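Informe de seguimiento – Programa Dikden de formación continua en farmacia hospitalaria
Destinatario: Neville Haworth, Fundación Estwood

Al cierre de junio, la plataforma tiene publicados 19 de los módulos previstos. Están matriculados más de 600 profesionales, en su mayoría técnicos de farmacia, y 111 han completado el itinerario básico. El módulo de cálculo de dosis pediátricas se retiró para corregir dos ejercicios con unidades inconsistentes; la versión revisada está en validación.

La integración con el registro de créditos de Bikumano sigue pendiente. El conector devuelve errores de autenticación cuando el usuario cambia de centro, por lo que los certificados de esos casos se emiten manualmente – 41 hasta la fecha. El proveedor, Srisuk, ha entregado un parche que se probará en el entorno de preproducción.
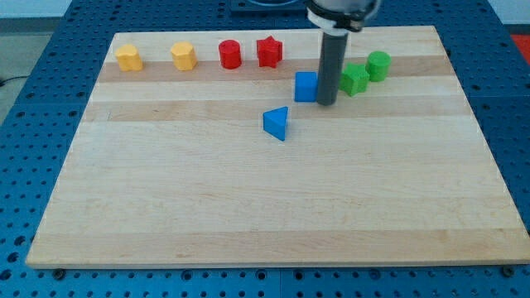 Página 4

El gasto se mantiene dentro de lo aprobado, salvo la partida de locución, que requiere una reasignación desde traducción. Se solicita autorización para ese traspaso antes de contratar la segunda tanda de grabaciones. Quedan por entregar el banco de preguntas de interacciones farmacológicas y la guía del tutor.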